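Clolden Brings Two-Arm Box Handling to Its Drandlow Packing Hall

Staff move from hand folding to station lead roles as first cells enter daily use

DRANDLOW, September – Clolden, a contract packing company serving small mail-order sellers, today announced that two-arm robot cells will take over part of the carton work at its Drandlow site. The cells handle plain brown cardboard boxes, a job that packing staff have until now done entirely by hand.

The Drandlow site employs 388 people, of whom 81 work on the carton lines. Clolden confirmed that no position on those lines will be cut as a result of the program. Employees who now fold and close boxes for a full shift will rotate through a new role, station lead, in which one person looks after a group of cells, clears stoppages and checks finished cartons.

"Our packers asked for less repeated wrist work and more say in how the line runs," said Glykeria Sfakianakis, Director of Site Operations at Clolden. "Both requests shaped this program from the first meeting."

Cardboard is a demanding material for automated equipment. Flaps bend, folds spring back and two boxes from the same bundle seldom behave alike. The cells therefore work with a pair of arms, and their grippers have yellow fingers with a lattice structure.
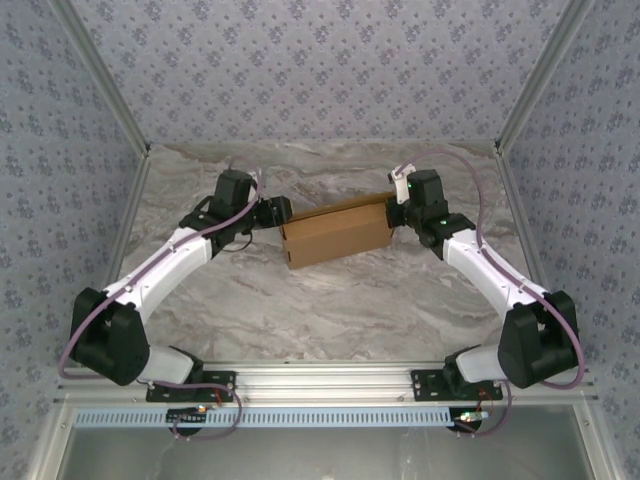
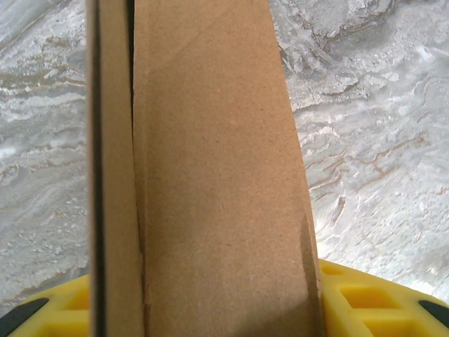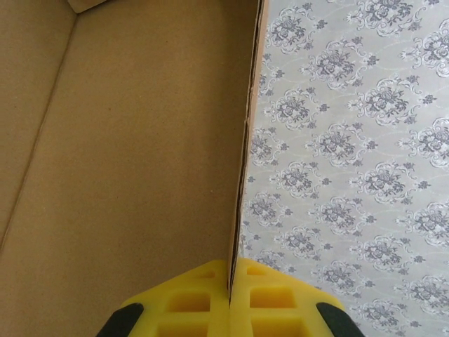

Photos: Clolden

Station leads complete a paid course before taking charge of a cell. The course was written by Heino Dzene, Training Manager, together with packers from the day and night shifts. It covers safe entry, restarting after a stop, and reporting cartons that the arms cannot manage. More than 200 employees across the company have applied for a place, including staff from the returns and labeling departments.

"I folded boxes for six years and I know what a bad flap feels like," said Anqi Xiao, a station lead on the night shift. "That knowledge is still needed – I use it now to decide which cartons go to the cell and which stay with us."

Odd-sized and fragile orders will continue to be packed by hand. Pay grades for station leads were agreed with employee representatives before the program began, and Clolden will review shift patterns with them again in the spring.

Media contact: Yuxi Hou, Clolden Press Office, extension 363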